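December 28, 2018

Strike pad readings, continued. Pad is back on the wall bracket after Mansa Darko re-glued the foam. Kwabena Owusu did the straight punches, Dede Bawa the palm strikes. Both threw from the same floor mark, lead foot just behind the tape.

Kwabena's best was 1,939 newtons from a full stance, 962 with the back heel kept down. Dede's short-range palm gave 465, and she says it felt harder than that. I believe her. The Farnier sensor reads low when the hit lands near the rim – we saw the same in October.

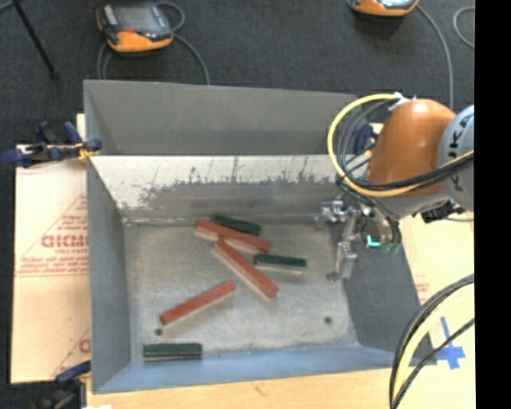
Why keep the back heel down at all?

The Abbasi syllabus asks for it in the first two grades, and Mohammed-Awal wants figures he can show beginners before they learn to turn the hip.

Tried 4 layers of wrap on the pad instead of two. Readings were steadier but the sound is dull and people hit harder to make up for it. Went back to two.

Eduard Charvát's chain punches not usable. The logger merges hits that come too close together. He will ask Prenico whether the sampling rate can be changed, otherwise we time them off video.

To do: new tape on the floor mark, zero the sensor before each person, repeat Dede's set with center hits only. Left wrist still sore, so I held the clipboard.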